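Altorville, 17 Dec 2020 — Powell Instruments says its refurbished microscopes are as good as new. The Staddale school lab program has heard that before, and is taking 19 of them on trial until February before paying for any.

Every unit will be checked at each objective, and the stage tested for drift. Powell claims 100 percent of its stock passes inspection. It has not yet shared the inspection sheets. 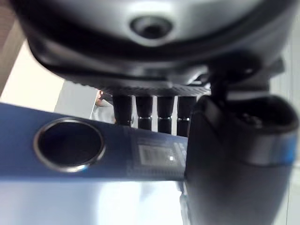 Four objective lenses under the nosepiece, with the blue stage below.

Hutavitz, which supplied the program's last set, took back 10 microscopes within two years. Staddale will publish its trial results, good or bad — and any unit that fails goes back at Powell's expense.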